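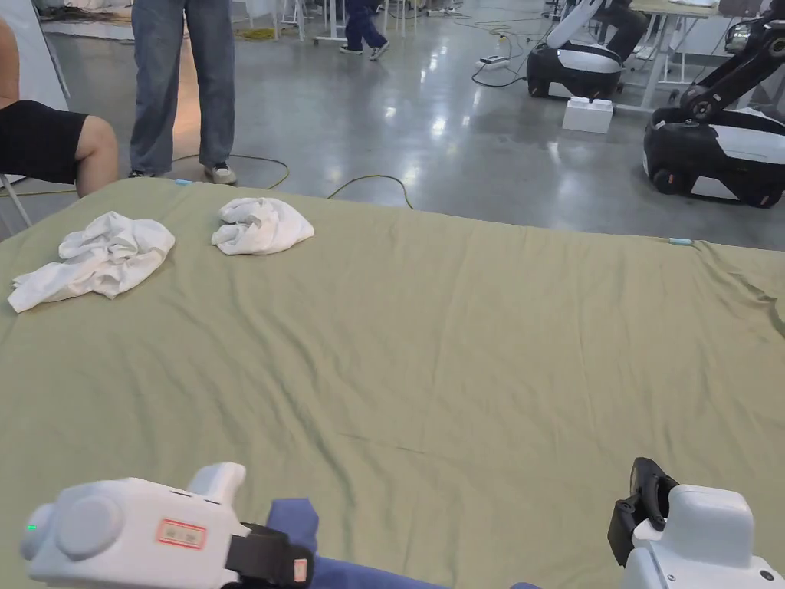
**Cerkthorpe College, Household and Textile Services**
**Unit 4 handout: Sorting and folding small cloths**

This handout accompanies the practical session in the Toneck Building. Students should read it beforehand and bring it with them. The written task at the end counts towards the unit portfolio.

## 4.1 Purpose of the unit

Small cloths make up a large share of the work in any household or residential laundry. They include face cloths, napkins, tea towels and general cleaning cloths. They are handled quickly and often, and poor habits formed at this stage are carried over to larger pieces such as sheets and table linen. The unit deals with the handling of cloths after drying. Washing, stain treatment and ironing are covered in Units 2, 3 and 6.

By the end of the unit, students will be expected to:

- open out a crumpled cloth without dragging it across the work surface;
- find two neighbouring corners by touch and by sight;
- produce a half fold and a quarter fold with edges that meet;
- build a stack that can be carried in one hand.

## 4.2 The work surface

A flat surface covered with a plain fabric sheet is used throughout. The cover should be of a colour that contrasts clearly with the cloths. White cloths show up well on dark green, navy or brown, and their hems and corners can be found at a glance. On a white or pale cover the edges are easily lost.

The cover should extend past the edge of the surface on at least one side so that it stays in place. Light wrinkles are acceptable. Deep creases should be smoothed out by hand before work begins, as a cloth laid over a ridge will not fold square.

Bags, drinks and personal belongings are kept off the cover. Cables on the floor must be kept clear of the place where the student stands to fold, and chairs are to be moved back before the practical starts.

## 4.3 Opening out a crumpled cloth

A cloth taken from a heap will usually present in one of two ways. In a loose bunch, at least one corner tends to trail free, and this should be picked up first. In a compact lump, no corner may be visible at all. The lump should be lifted by its highest point and allowed to hang, when the lowest point will often be a corner.

1. Move one cloth to the middle of the surface and leave the others where they are.
2. Take hold of the first corner between finger and thumb.
3. Run the other hand along the hem to the next corner.
4. Raise the cloth by both corners, shake it once and lower it, far edge first.
5. Smooth from the centre outwards with a flat hand.

Students who find a third corner in place of the second have crossed the diagonal. The cloth should be laid down and the hem followed again from the first corner.

## 4.4 Folding and stacking

For the half fold, bring the near edge to the far edge and align the corners before pressing the crease. For the quarter fold, turn the cloth so that the crease lies to the left and fold from right to left. Thick cloths should be pressed lightly; a hard crease makes the stack lean.

Cloths of different sizes are stacked separately. The Domudura storage trays used in the practical room take 14 quarter-folded cloths each and should not be overfilled. Folded edges face outwards.

## 4.5 Written task

In no more than 700 words, compare the handling of a loosely bunched cloth with that of a tightly crumpled one. State which method of finding the first corner was used in each case and note any fold that had to be repeated. The task carries 100 marks.

Work is to be handed in at the Ignacio Room by 4 p.m. on the last teaching day of October.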